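The woman who packs the parcels at Pevlow

31 July 2019

Most people who order from Pevlow never think about who taped up the box. I hadn't either, until a set of six soup bowls reached me in such a beautifully packed carton that I almost didn't want to cut it open. The seams were dead straight and the corners were crisp. So I wrote and asked if I could come and meet whoever had done it, and a week later I was on the bus to Godenberg with a notebook and a bag of plums.

Pevlow sells tableware and small kitchen things, mostly from two makers, Fontes and Plurnemero, and the packing is done in one room at the back of the building. The packer, who asked me to leave her name out ("my sister would never let me hear the end of it"), has been there four years. She had the kettle on before I'd got my coat off.

"I came for one December," she told me. "They needed an extra pair of hands before Christmas and I'd just finished at the bakery. I thought, well, boxes, how hard can it be? And my first day I did ten parcels. Ten! In a whole day! I went home and cried a bit."

These days she is a good deal quicker. Her best day ever was 257 parcels, in the week the Fontes teapots went on offer, and the day before that she had done 229. She remembers both numbers without having to look them up. "I had a cheese roll standing up and that was it. But I loved it, I really did. You get into a sort of swing."

I asked what people get wrong when they pack at home, and she was off before I'd finished the question.

"Box too big. Always. They've got one mug and they put it in something you could keep a cat in, and then they stuff in a bit of newspaper and hope. You want a hand's width all the way round and no more. And shake it! Do shake it. If you can hear anything, open it up again."

She shakes every single one, by the way, next to her ear, with her eyes shut. I had a go with a Plurnemero jug she'd just wrapped and heard nothing at all, and I was as pleased as if I'd done the wrapping myself.

Then there's paper. She uses far more of it than I would have guessed, and crumples it twice - once into a ball, then opened out and crumpled again. "It's springier the second time. Feel that. Now feel this one." (I felt them both. She's right.) Plates travel on their edges, like records, never in a flat pile. Lids come off and are wrapped on their own. Spouts get a little collar of rolled paper, which she makes in three turns of the wrist while talking about something else.

What she most wanted to talk about, though, was tape.

"People buy the cheap stuff and then they fight it all day. Good tape comes off the roll with one pull and it stays where you put it. And you need a dispenser that fits your hand. I won't share mine, I'll tell you that for nothing."

There are two on the table, both blue, and I couldn't have told one from the other. She could, of course. One pulls slightly to the left, she says, and she has got so used to it that the straighter one feels wrong.

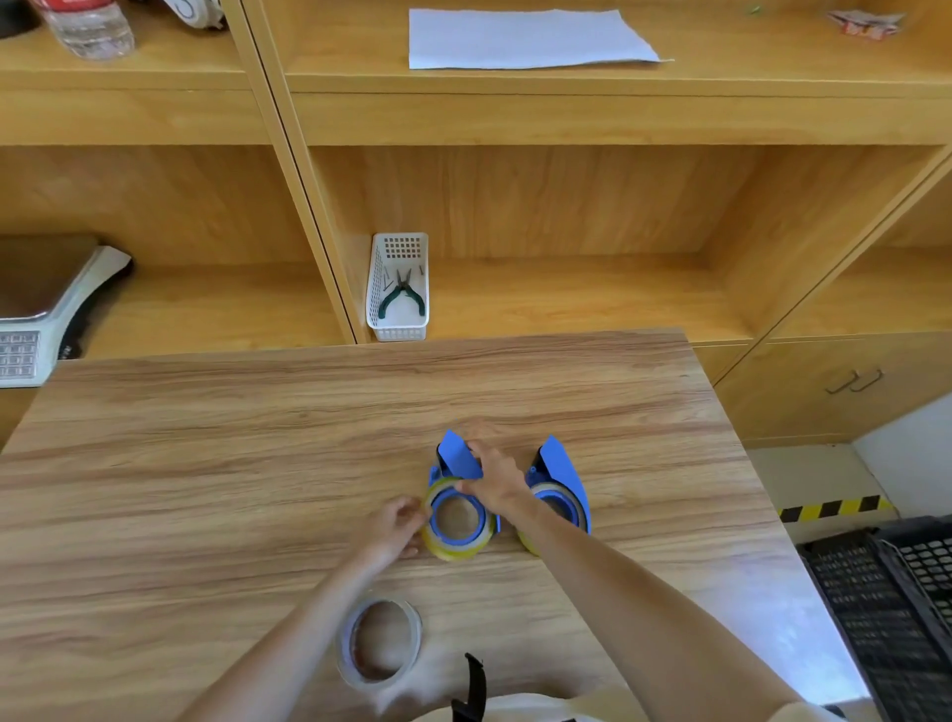 Both hands on the left-hand dispenser, with a spare roll waiting nearer the edge of the table.

The shelves behind the packing table are her own arrangement, and she's proud of them. There's an electronic scale in one of the lower compartments, and a small white basket with a pair of green-handled pliers in it. "The pliers are for staples. Cartons come in with great big staples sometimes and I've ripped two good jumpers on them."

Her method for closing a carton is simple enough to copy at home. She runs one strip along the middle seam and well down each side, then one across each end, so that it makes a letter H. After that she rubs the whole lot down with the flat of her thumb. "That's the bit everyone skips. The glue wants a bit of a push."

And does she ever hear back from the people who open them?

"Now and then. A lady wrote to say her grandson had made a castle out of one of mine, and it had lasted longer than the shop-bought one. I've got that letter at home in the drawer with the good spoons."

I left with my empty plum bag, a pocketful of twice-crumpled paper and strict orders to throw away the tape in my kitchen drawer. I did it the same evening.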